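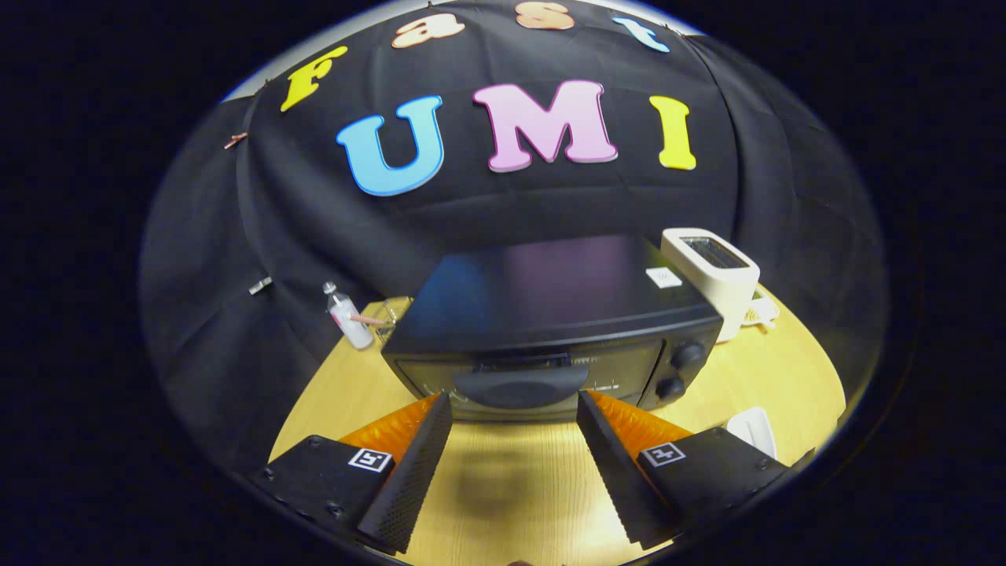

How to write an advert for your used car

Before you write anything, wash the car and read the mileage from the dashboard. Put the model and year in the first line, then the mileage, then the price. Choose short words which can be read quickly from a distance. Big coloured letters on black cloth, like the yellow F in "Fast", are easy to see, and a paper sign in the car window should follow the same rule: thick letters, dark background, few words.

Next, write the equipment. I sold my last car in July through Zedeo, and I listed only 3 extras, the ones buyers asked me about on the telephone. Mention every scratch as well. My advert had 303 visits and more than 13 messages.

At the end, say when the car can be seen and if the price is fixed. Keep the service papers ready on the passenger seat.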